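Work and Automation, Session 5: Handing the job over
Notes to go with the lecture, 11 Feb 2020

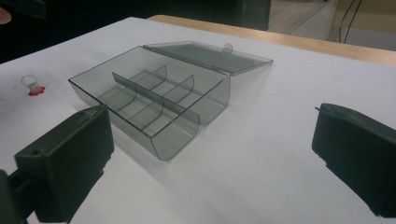 Last time we got as far as the question of who knows how a job is done, and I promised we'd spend a whole session on small, fiddly handwork. So this is it. I've written these notes up more fully than usual (the last lot were mostly arrows, sorry) and the reading is at the end.

Most of you came in with a picture of automation that involves cars and sparks. Fair enough, so did I! But a huge amount of paid work is opening things, sorting small parts into compartments, shutting the lid again and passing the thing along. It's badly paid, it gets called unskilled, and it has been very hard to hand to a machine. Think about a see-through plastic box with a hinged lid. You can open one while talking to a friend. A gripper with two stiff fingers has to come at it from the right side, get hold of something that barely shows up against the table, and not shove the whole box along while it's doing so.

The firm I'll keep coming back to is Preswood, who pack repair kits. I spent a good part of the autumn before last on their packing floor, and they let me write about it as long as I left the staff unnamed. When I started there were 13 people on the kit benches across two shifts, and the site sent out 3,000 kits a week. Management brought in a system from Ginon, and the pitch was that the packers themselves would teach it. You hold the gripper in your hand, you do the job with it, and the recordings are used to train the arm.

Now, what changed for people? I'd split it up like this.

The pace. Doing your own job through a gripper is slow and tiring. One packer told me it was like doing up buttons in oven gloves. The weekly target wasn't lowered for the first month, so whoever was recording had to be covered by everybody else, and there was some bad feeling about it.

The knowledge. Packers had little habits that were in no manual, such as which compartment to fill first so the springs don't hop out, or turning the box a bit so the lid falls away from you. Once recorded, those habits belonged to the firm. Was anyone paid for them? At Preswood there was a small hourly supplement while recording, and it stopped in December when the recording did. We'll argue about whether that was fair, so please come with an opinion.

The job itself. By the time I left, two benches had arms on them and the people there spent their shifts loading trays, clearing jams and checking kits. Some liked it a lot better (sore wrists were a real problem before). Others said they were bored stiff and missed chatting across the bench. Nobody had been sacked, but three people who left weren't replaced, and I think you should count that when a company says there were no job losses.

Reading for next week

Butkienė, the chapter on tacit skill. It's long, but you can skip the section on watchmaking if you're pushed for time.
Rekik, the short piece on pay for demonstration work. I disagree with nearly all of it and would love somebody to defend it.

For the seminar: pick a task you've been paid to do, any task, and write down every step as if for someone who has never seen it done. One side of paper. Then give it to a flatmate and watch them try. Bring the paper with their complaints scribbled on it.

We're in room 368 again, the one with the noisy radiator.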